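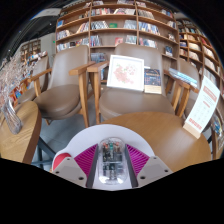

Clear unit upright on the white round, card in its block on the round table, dried flowers at left.

September, front room, started 9:40

Carrying on with the display tables. Goal for the day was to settle where the clear unit goes, how it stands, and what has to sit near it so people understand what they are looking at. Thaddeus was in for the morning. Rochelle came by after lunch. Arturo on the phone twice about the card.

Position of the unit

Tried it first flat on the wood, straight on the round table. The inside is dark and the table top is a fairly warm brown, so from standing height the two run together and you lose the outline of the shell. Thaddeus said from the door he thought it was a paperweight. Moved it to the white round. Much better. The white comes up through the clear plastic at the edges and you get the full shape.

Flat or upright took longer. Flat is how most people will expect to find it, but flat you see the top of the shell and whatever the room is doing in the shell. Upright you look into it face on. The upper and lower sections of the insides read as separate groups, and the line around the middle of the case gives the eye somewhere to stop. The small green part up near the top is easy to find, with the orange-red spots on either side of it. Rochelle wants people to be able to find the green part without being told, because the short talk starts there. Upright it is.

It does not like standing. The ends are rounded and it will rock if the table is bumped. Options written down so we don't go around again:

Museum wax, small bead under the bottom end. Holds, but it shows through the shell as a gray smear if you use too much. Use less than you think.
Clear putty. Held for the morning on the spare shell. Picks up dust.
A cut ring from acrylic tube. Ansel has offcuts from the Ignacio shelves and will see if any are close to the right diameter. Would need polishing on the cut edge.

Using wax for now. If the ring works it replaces the wax.

Light

Reflections are the main nuisance. There are bright patches at the bottom corners of the shell, and they come from the overhead strip as far as I can tell. Turned the strip off and left the side lamp: patches smaller, but then the insides are too dim to make out the metal parts. Strip on, lamp off: insides good, patches back.

Best so far is strip on and the lamp swung 15 degrees off the wall, aimed at the white surface and not at the unit. The white throws light back up into the case. I put tape on the lamp arm at that angle. Please leave the tape.

Tried tracing paper over the strip cover. It helps but it sags in the middle. Hnat has a roll of the proper frosted film from the Dirotus job and thinks there is enough left. He will bring it. Not buying any until we have looked at that roll.

The round table also picks up a soft shine on the right side. Left it alone. It looks like a table with a bit of light on it and does no harm.

Card

The card is on the round table in the wood block. Problems:

1. Height is fine. It is 200 mm tall and clears everything near it. You can see it from the door.
2. The red banner is the only thing that reads from any distance. Lettering in the banner is pale and too thin. From where the visitor stands it turns into a texture.
3. The round icons in the middle are too faint and too small. Thaddeus took them for a printing fault. Arturo says they are at 30 percent tint on the file and can go up. Asked for full strength and fewer of them.
4. The small text under the banner is fine at arm's length and useless past that. Leave it, people who want it will lean in.
5. The red blocky row at the bottom is strong. Rochelle likes it. I think it pulls the eye off the unit. Agreed to keep it on the next print and look again.

Arturo also asked if the slot in the block was cut square. Took the card out and checked with the small square. Slot is a hair wide for this stock. He printed on a lighter card than the first round, and the block was cut for the first round. Either we shim it or he goes back to the heavier card. He will go back to the heavier card for the next print. Until then there is a strip of folded paper in the slot, which does the job.

Flowers

Rochelle's vase, the clear ribbed one, with the dried stems in it. It is on the other wood table at the left. I was against it at first on the grounds that there was already something clear on show and the two would compete. With it over at the left and the unit on white they don't. The pinkish color is quiet enough. The spray does spread out a good way, and the stems shed if you brush past them. Bits were landing on the white round this morning, so the vase goes back from the near edge of its table before opening. Soft brush is in the top drawer.

Do not put water in it. Someone at Bromness did that with the last lot and we had to throw them out.

Tables

Measured the round table again for the cover: 54 cm from the wall to the near edge where it stands now. Cover will fit through the gap but only turned sideways. Note for whoever puts it on at night.

The top has fine grain and marks easily. Felt under the card block, please. I found a short scratch where the block had been slid, not deep, and rubbed it with wax and a cloth. Mostly gone.

The darker edge on the left table makes it look heavier than the round one. Thaddeus suggested swapping them. We walked it through with tape on the floor and the vase ended up in front of the window, where the color would fade. Not swapping.

Cleaning the shell

This took more of the morning than it should have. Glossy clear plastic shows every fingerprint, and once it is upright under the strip you see them all. What worked:

Blow the dust off first. Wiping it dry drags the dust and leaves hairlines.
Microfiber, barely damp, plain water. Then a second dry cloth.
Cotton gloves from then on. The nitrile ones leave a bloom on the plastic.
No glass spray. I tried it on the spare shell and got a haze near the seam that would not come off. Spare shell is now marked with a dot of tape on the inside so it doesn't get put out by mistake.

Wipe along the middle line with a corner of the cloth last. It collects lint.

Trial with people, 2:30

Rochelle walked five people from upstairs past the tables without telling them anything. I stood by the window and wrote down what they did.

First looked at the card, then the unit, then bent down to it. Found the green part, asked what it was.
Second went straight to the unit and stayed there. Never looked at the card.
Third touched the flowers.
Fourth read the whole card, small text included, and asked why the icons were so light.
Fifth picked the unit up. The wax let go cleanly, which is good to know. Fingerprints all over it, started again with the cloths.

So either we have a line on the card asking people not to pick it up, or we accept they will and put the spare next to it for handling. I prefer the second. Rochelle does too. The spare has the haze on it, so we need another from the Patex batch. Ansel has a box of 100 shells and says most are good. Asked him for three, checked for scratches, bagged one by one.

To do

Frosted film for the strip, Hnat.
Ring offcuts, Ansel. Also three shells.
New print of card, heavier stock, banner lettering thicker, icons full strength, Arturo.
Felt for the block, me. Did this at 3:50, cut from the old drawer liner.
Move vase back on its table before opening, whoever is in first.
Decide about a handling piece on the white round or on the wood. I would put it on the wood so it doesn't crowd the one that is standing. Rochelle to say.

Stopped at 4:30. Unit put away in its box in the top drawer with the gloves, lamp off at the wall, cover on the round table. The putty is in the jar with the blue lid and the lid sticks, use the pliers.

Added later, in pencil: Arturo called back, heavier stock is in, proof tomorrow before noon. He wants the block dropped off so he can test the fit himself. Left it for him on the front shelf with his name on it. Card is lying flat under the cover in the meantime.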